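News > Community > Jindmont

Swap table comes back to Jindmont, and yes, you can bring your half-empty hall closet

May 23, 2023

Okay, so if you live anywhere near Jindmont you've probably heard by now that the pantry swap is back! I stopped in on Saturday with a tote bag of stuff I was never going to eat and came home with a tote bag of stuff I might (we'll see about the canned figs).

For anyone who missed the first round in January, it works like this. You bring groceries and household things you bought and don't need, you put them on a table, and you take whatever looks good to you. No money, no points, no sign-up sheet. Sealed packages only, and nothing past its date. Periklis Balaskas runs it out of the old Enerura showroom on Shehu Street, the one with the gray carpet and the big front windows, and he told me 77 households came by in January. This time it was 168, and he ran out of paper bags before lunch.

"I thought we'd get the same people again," he said. "Then I looked up and the line was past the bakery."

The rule people grumbled about last time is gone, by the way. In January food and household stuff had to go on separate tables, which meant a lot of walking back and forth with your arms full. Now it all goes down together and you just dig. I like it so much better! You go up for crackers and end up with hand lotion, and the kids at the next table were having the time of their lives trading snacks from each other's grandmas.
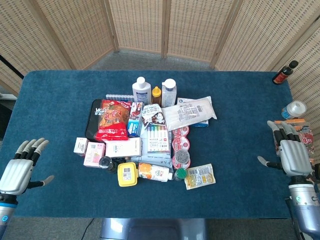 Snacks went fastest, especially the bags with Chinese lettering on them, and I'm still a little sore that I dithered. Bottles hung around longer. Periklis thinks people want to open the cap and smell a lotion before they commit, and they can't do that with the sealed-only rule, so he's thinking of asking people to write the scent on a sticky note. (I'd be for that. I once brought home something that smelled like a wet cedar chest.)

Nektarios Galanis, who used to do the deliveries for Duron Hardware and now mostly looks after the swap's leftovers, drove three carloads over to the food shelf on Sunday morning. He'd like me to pass along that loose batteries are a no, and so are glass jars with no lid. Apparently there were several.

The group also got a small grant from the town, $2,000, and they've put in for another $3,000 to cover shelving and the rent through winter. They should hear back before the next swap. That one doesn't have a date yet, but Periklis is leaning toward a weekday evening so people who work weekends can come too. If you have an opinion on that, there's a notebook by the showroom door and he does read it.

Bring your own bags next time. I'm bringing two, and I'm going straight for the snacks.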